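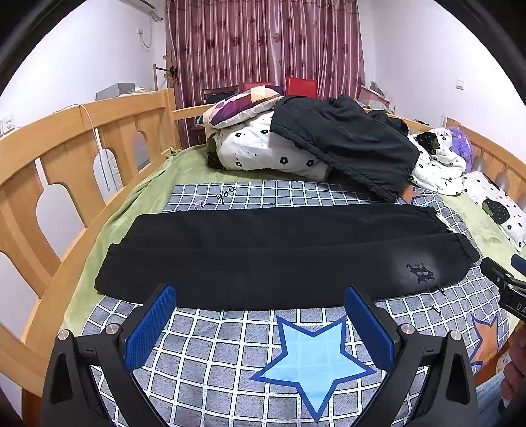
Black trousers folded lengthwise on a star-print sheet.

The case for leaving a room half furnished

Households moving into a new home are commonly advised to complete each room as early as possible. Retailers encourage the practice through packages, in which a sofa, two armchairs, a rug and a set of side tables are sold at a single price and delivered on a single morning. It is the view of this column that the practice serves most households poorly, and that a room should be lived in for at least one winter before its larger pieces are chosen.

The Breso housing estate offers a useful case. Its 106 dwellings were handed over in February, and the developer, Durko, arranged for residents to buy a matched living room package at a reduced rate. The package was designed for the display home, where the main window faces the garden. In the dwellings along the eastern side the plan is reversed, and the long sofa can stand only across the heater or in front of the door to the yard. Residents who accepted the offer have had to choose between the two. Those who waited were able to measure the room, observe where the afternoon light fell and buy accordingly.
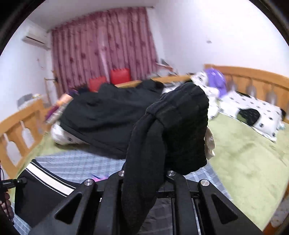 Furniture should follow the habits of the people who use it, and those habits are seldom known in advance. A dining table intended for guests may become a desk. An armchair placed by the window for reading may prove too bright by three o'clock and be moved to a corner that no floor plan would have suggested. Bedrooms are no different, and the bed is commonly the only broad flat surface in them. Quilted black clothing lifted above the bed is an ordinary sight in a room of this kind, and a plan that allows no space beside the bed for handling bulky garments has left out a regular part of the day. A narrow bench at the foot of the bed would often do more good than a second bedside table, yet the second table is almost always included in the set.

Cost is frequently raised in defence of the package. The Durko offer saved each buyer $1,000 against the listed prices, and that is a considerable sum. The saving depends, however, on every item in the set being wanted. A household that later replaces the rug and gives away one armchair has saved very little, and must also arrange for the unwanted pieces to be taken away. The smaller workshops, Skenano among them, sell the same kinds of pieces singly and will hold a fabric colour for 19 months, which allows a second chair to be added when the need for it is clear.

Some readers will object that an unfinished room is uncomfortable and gives a poor impression to visitors. The objection has merit in the case of lighting, which should be settled in the first weeks. A floor lamp, a plain table and seating for the household are sufficient for most purposes. The Pap showroom has for many years kept one of its display rooms in this condition, with a bare wall and a gap of 15 hand widths between the settee and the shelves. It remains a pleasant room to sit in.

Developers could assist by extending the period in which such offers may be taken up. An offer that expires on the day the keys are collected asks people to furnish rooms they have hardly entered. A period of one year, with pieces available separately at the same rate, would cost the supplier little and would improve a good many living rooms.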